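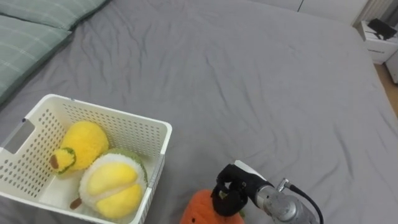 *Guest bed, gray fitted sheet, plush fruit in and beside the white basket.*

## Plush fruit storage: basket on the bed or bin on the floor?

**vendano_loft** - 7:40 a.m.

Biljana Đorđević here, posting from the shared account. The guest bed collects plush fruit during the day and has to be clear by night. Current method is one white perforated basket, set near the pillows and filled in place. The durian is the largest piece and takes most of the room. Two questions:

1. Is a perforated wall worth it for plush, or is a solid bin equivalent?
2. Does the fitted sheet need to come off and be reset each time? It creases across the middle.

**Stinby163**

Perforated. I had a solid tub from Wumia and the toys at the bottom smelled stale by September. Same toys in a basket with holes, no smell after a full winter. Leave the sheet alone. Pull the corners tight once the basket is off.

**begovic_textiles**

Disagree on the holes. They let dust in, and fuzzy fabric holds dust better than anything else in a bedroom. A solid bin with the lid cracked open gives you the airflow without it. Stale smell usually means the toys were put away damp.

**Stinby163**

They were not damp.

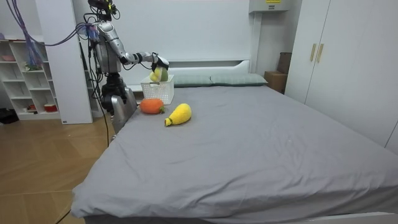 My other point is about loading order. Biggest item first, pushed against a wall of the basket, then the round ones, then anything long laid diagonally on top. If the long ones go in first they bridge the corners and you lose the space under them.

**vendano_loft**

Tried it. Durian first works, stem toward the side wall. The yellow one then fits behind it. The orange one is the problem: it sits on top and rolls off when the basket is lifted by the handle cutout. 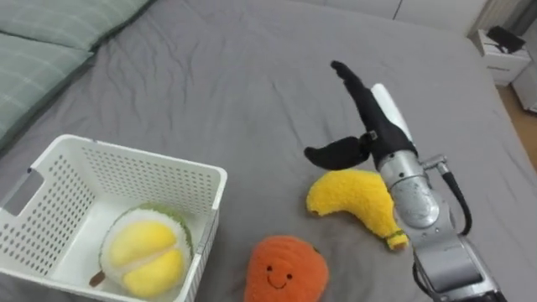

*Durian in the basket, orange one still on the sheet.*

**begovic_textiles**

Then the basket is undersized. Go up one size or leave the orange one on the pillows. Green plaid cases will survive it.

**user1341**

Why fill it on the mattress at all? The basket base picks up grit from the floor and transfers it to the sheet. Put it on a chair next to the bed.

**vendano_loft**

No space for a chair on that side. I wipe the base first - takes a few seconds.

**Stinby163**

A folded towel under it does the same job and keeps the rim level on a soft mattress.

**begovic_textiles**

A towel moves the creases to wherever the towel was. I would still use a lidded bin.

**vendano_loft**

Keeping the basket for now, with the towel. Will measure the next size up before ordering.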